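The memory stick test, or how much arm do you need to do a thumb's job
26 February 2022
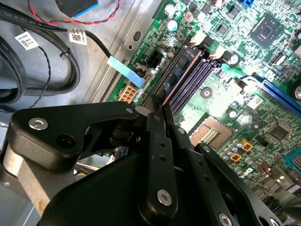

I have been told three times this month that the arm is "basically done." I don't believe it, and I've been the one tightening its screws.

For anyone who missed the earlier posts: Krystyna Dudek and I have been building a small arm on a bench at Burkik, the shared workshop two blocks from my apartment. The joints come from a Pivonlow kit, the gripper is our own design, and the controller board is a Stiveck she had left over from another project. The goal was hers. She wanted it to put memory into a desktop PC without a person touching anything. I said that sounded like a lot of work to replace a thumb. She said that was the point. We still disagree on this.

The case we're using is an old gray desktop with the side off and the board still screwed in. I like it as a test piece because it wasn't prepared for us. There are cables looped up on the left that still have their barcode labels on, the power connectors stick up right where the wrist wants to swing, and the memory slots run at an angle to everything once the case is lying on the bench the way we have to lay it. Most of the demos I see online use a bare board on a white table. Fine, but my computers have never looked like that.

So, results. Getting the fingers down to the slots is not the problem anymore. Krystyna rewrote the approach path and it now comes in over the board without catching the cables, which it used to do on nearly every run. We did 34 runs last week with a dead stick of RAM and the stick ended up properly seated in 13 of them. She calls that a good start. I call it a machine that fails more often than it works, and I'd like to see anybody sell me a toaster on those terms.

The misses are nearly all the same kind. The stick goes in a hair crooked, one end clicks, the other doesn't, and the arm reports success because the motor current went up like it was supposed to. I don't trust motor current. It goes up when the stick seats and it also goes up when you're bending the board. Hinata Hattori, who has the bench behind ours, suggested pressing one end and then the other, the way people do it by hand. We had both read the assembly manual for the Kuroda arm (a real product, with a real price) and it says nothing about this either way.

Then there are the finger plates. The row of holes was my idea, so we could move the tips up and down, and I'm less fond of it now. Every hole is a place for the plate to flex. The hex screws back out a little over a long session too. I put thread locker on them on Tuesday's parts order list and then forgot to send the order, so that one is on me.

Money, as people keep asking: we're 400 dollars in, not counting the case, which was free. Krystyna found a force sensor that would tell us what is going on at the tips. It costs 3,000. I laughed, she didn't, and we're going to try a strip of foam and a cheap load cell first.

I did time myself, by the way. Four seconds per stick, with a cup of coffee in the other hand. The arm takes almost two minutes – and that's when it gets it right.

Next session we try Hinata's two-step press and a stiffer pair of plates with no holes in them. If it gets past half I'll write something nicer.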